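Sukura Student Robotics Project
Progress report to the Orier Fund, 21 Jun 2018

Dear friends at Orier,

Thank you again for carrying us through a second term! We have a good deal to tell you, and I will try to keep it in order (my students say I never do). The club now has 19 members, up from the group you met in April, and they have split themselves into two teams, one for arm control and one for what they call "kitchen sense," meaning everything to do with bowls, cups and cloths.

Most of our hours go into the countertop task for the Flalliline challenge, where the arm has to find a named item among a lot of others, pick it up and put it where it belongs. Hard things like measuring cups are coming along nicely, and soft things are still giving us trouble.
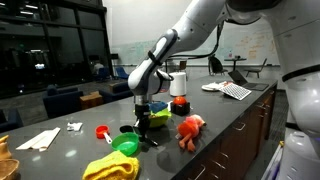 The arm control team rewrote the approach routine from scratch, which took nine sessions and more patience than I knew teenagers had. It now slows down over the last stretch before closing the fingers, and we have far fewer knocked-over cups as a result. They also keep a proper logbook, and I would be glad to send you copies of a few pages.
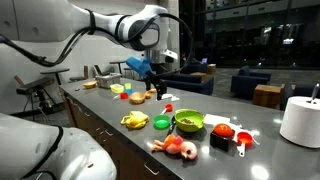
Our two open items are the grasp planner and the budget for spare finger pads. The planner is built on Oei, the students' own little program, and it still picks the wrong side of a bowl more often than we would like. The pads wear out quickly, and we would like to move some of the travel money over to cover them, if you are agreeable.

With warm thanks from all of us,
The club advisor, Sukura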